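Speaker notes: Keeping a pair of handheld grippers honest
Maintenance track, second slot after lunch. 24 minutes plus questions. Deepika Menon

Before I start

Check the clicker. Ask who in the room has looked after one of these pairs for longer than a month. If it's most of them, skip the first two slides and go straight to cubes.

Opening

I look after one station at Itley. One pair of handheld grippers, a left and a right, a head camera, the cabling, a desk with a computer on it, and whatever piece of furniture we're working on that week. I'm going to talk about how that station gets set up in the morning and what goes wrong with it. I won't be talking about what the data is good for. Other people here are paid to be optimistic about that and they have nicer slides.

My position, so you can argue with it later: most of what gets blamed on operators is a setup fault, and most of what gets sold to us as a fix for setup faults is another thing to set up.

(Pause. Bart will probably heckle here. Let him.)

Slide 2: What the vendor told us

When the Woltemen rig came in, the handover sheet said calibration once at install and then "as needed". I asked what "as needed" meant and was told I'd see it in the tracking. I didn't see it in the tracking. I saw it in April, when Lama Chamoun replayed a batch and the right hand was reaching through the front of a cabinet. The numbers on the status page had been green the whole time.

That status page measures whether the software can find a marker. It has no idea whether the marker is where it was when you calibrated. Say this slowly, it's the main thing I want people to take home.

Slide 3: Cubes

Each gripper carries a cube with square markers on the faces. The head camera finds the markers and works out where the hand is. So the cube has one job, to be rigidly attached to the gripper and stay there. Ours didn't. The mount on the right one had crept, and you couldn't see it by eye. You could feel it if you held the body in one hand and twisted the cube with the other.

What I do now, every morning, before anything is switched on:

Twist test on both cubes. Any movement at all, it comes off and gets re-seated.
Wipe the faces with a dry cloth. We had a bad week with a damp cloth and I'd like never to repeat it.
Look at the corners of the markers under a torch. Corners lift first.
Open and close the fingers and watch the black pads meet. If one side arrives early, stop and sort it out.

People ask about thread locker. We tried it. It held very well and then we couldn't get the cube off when a face got scratched. I now use a witness mark, a thin line of paint across the joint. If the line's broken, the joint has moved. Costs nothing, and I trust it more than the green light.

Slide 4: Left and right

The two grippers look nearly the same from where you're standing. They are not interchangeable, because the marker patterns on each cube are different and the software expects each one in its own hand. I know of at least one full morning at Fladby where they were swapped, and Malte Kasten has given me permission to say it was him.

Coloured tape on the handle is what we settled on. Georges Mansour wanted an automatic check in software and he wrote one, and it works as long as both cubes are in view when you start. If one isn't, it guesses. I've kept the tape.

Slide 5: Working position

Drawer jobs are the ones I set up most carefully. The operator stands square on to the furniture, cap on, grippers up in front, and the cubes have to stay readable through the whole pull. The natural thing to do with a drawer is to turn your wrist as it comes out, and then the best face of the cube swings away from the camera.

Stay on the photo for a bit. Point at the right cube first, biggest face towards us, then the drawer, then the floor. Ask the room what they'd fix before pressing record. Give them a proper chance to answer.

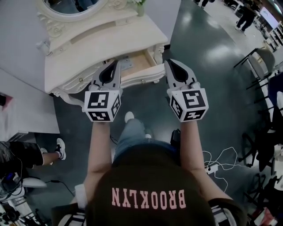 Slide 6: Floor and lights

Two answers I'm hoping for.

The first is the shine. A glossy floor under overhead lights gives you bright patches, and a bright patch behind a marker can wash out its edge. People reach for the camera exposure. I'd sooner move the furniture a bit, or turn off one bank of lights, and then look at the picture again. Exposure changes get forgotten and then you have one batch that doesn't match the rest. We put matting down at Itley and it helped, though not as much as the person who sold it to us said it would.

The second is the cables. White leads and a power strip on the floor beside someone who is looking at their hands. I don't like it and I don't think anybody should. My rule is nothing on the floor within a full stride of the operator in any direction, and if the lead won't reach, get a longer lead and run it along the wall. If the job moves, the power moves with it, before the operator does.

Someone will say they've never had a trip. Fine. Neither had we until we had one, and it took the head camera with it. Recalibrating afterwards ate the rest of the shift.

Slide 7: The head end

Less to say here. The camera has to sit the same way every time, and heads and caps are not precision parts. We mark the strap position for each operator. After a break the camera goes back on and we do the two-hand check again: both grippers up, fingers closed, tips touching. In the replay the tips should also touch. If there's a gap, something has shifted and you find out which thing before you carry on.

It's a crude test. It has caught more than the fancy one has. The fancy one needs a printed board, a tripod and Georges.

Slide 8: Does the routine pay for itself?

I was asked to bring numbers. I have 3,454 recorded runs from this station and I don't want to make a graph out of them, because we changed three things in the same fortnight and I couldn't tell you which one did the good. What I can tell you is that we binned 400 runs from before the twist test came in, and we've binned a lot fewer since. Could be the test. Could be that we also stopped rushing. I'd be suspicious of anyone who told you they could separate those.

The Hakim people have a dashboard that claims to predict when a mount will loosen. I've sat through the demo twice. Both times I asked what it had predicted before it happened, and both times I got a chart of what it had predicted afterwards. If anyone in the room has had better luck, come and find me, I mean it.

Slide 9: Spares and repairs

Keep one complete gripper per side, calibrated, in a box with a lid. Not parts for one, a whole one. Swapping a gripper takes a few minutes. Swapping finger pads mid-shift takes as long as it takes to find the little driver.

Pads: replace as a pair. A fresh pad against a worn one closes crooked.
Cubes: never re-stick a lifted marker. Print a new one, check its size with calipers, then recalibrate.
Screws: if you took it out, it gets a new witness mark. If there's no mark, assume it hasn't been tightened.
Log: paper, on a clipboard at the station. We had it in a shared sheet and people filled it in on Saturday for the whole week.

If I'm running late, cut the log story and go to questions.

Questions I expect

Why not make the cube part of the gripper body? I'd love that. Then a scratched face means a new gripper. Somebody has to pay for it.

Do operators do the checks, or do you? They do the twist and the tips. I do the rest. Bart's site has operators do all of it and he says it's fine. Ask him how often he looks.

Would you buy the same rig again? Probably. With my own mounts on it.

Slides are with Lama if you want them. The morning checklist is 2 pages, and the second page is mostly blank for your own site's problems.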